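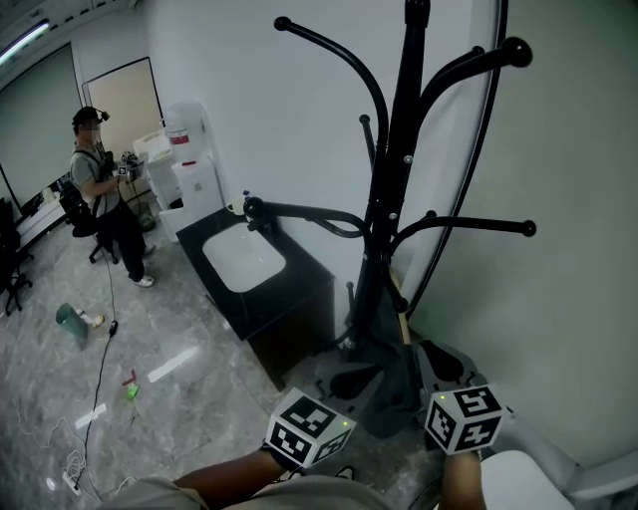
Section 4: Setting up and loading the coat rack

Before you start

Choose a flat spot on a hard floor. The Jeltell rack stands on curved legs that splay out past the upright, so leave room for the base as well as for the hooks. The hooks fan out on all sides and the lower arms reach farther than most people expect. If the rack goes next to a counter, a basin or a mirror, turn it by hand once before you hang anything and watch where each knob passes.

You will need the hex key from the small bag and a soft cloth. One person can do the job in one go, but a second pair of hands helps with step 3.

4.1 Standing the rack up

1. Lay the upright on a blanket or a folded towel.

2. Fit the legs to the bottom of the upright with the curve facing down. Put all the bolts in finger-tight first.

3. Lift the rack onto its legs and hold it straight while you tighten the bolts with the hex key. Go around twice.

4. Push gently at shoulder height. If the rack rocks, loosen the bolts half a turn, press down on the upright and tighten again.

5. Check that every round knob is screwed fully onto the end of its hook. Turn clockwise until it stops.

Note – a knob that keeps spinning has crossed its thread. Take it off, wipe the thread and start it again by hand. Do not use pliers, which will mark the black finish.

4.2 Placing it near a sink or mirror

1. Set the rack so that no coat can hang into the basin. An arm may pass over the countertop, but leave that arm empty or use it for a hat.

2. Keep the base clear of the mirror. Open a coat as if you were putting it on and see whether your elbow meets the mirror frame.

3. Leave the path to the water dispenser open. You will need space to carry a full jug past the rack without turning sideways.

Caution: do not lean boards, umbrellas or poles against the upright. They slide when a coat is taken off and can pull the rack over.

4.3 Loading

1. Hang the heaviest coat first, on a lower arm.

2. Hang the next one on the opposite side.

3. Use the high hooks for scarves, caps and light jackets.

4. Pick up anything that has fallen around the legs. Fabric on the floor catches on the base and is easy to trip over.

Caution: never hang a loaded backpack from a high arm. Bags go on the lower arms only, close to the upright.

4.4 Care

Wipe the metal with a damp cloth and dry it right away, especially when the rack stands beside a sink. Retighten the leg bolts after the first month, then every November when the winter coats come out.

Replacement knobs are sold singly under part number 2101. For leg bolts, see Section 6.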